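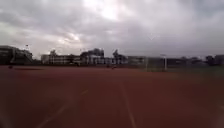
lanehog
Went to the Wakon open day to see their running robot. Up to 12 laps promised, 8 delivered. It steers by the white lane lines, so a red track under a gray sky should be its idea of heaven. Still, the sales guy talked longer than it ran.

trumby_fan
Eight is decent. The Brudero one needed a guy walking beside it.

lanehog
So did this one – he just stood farther back.

Hajar Slaoui
I was there too and disagree. The last stop was a battery swap, and they announced it.

lanehog
Must have been in line for coffee.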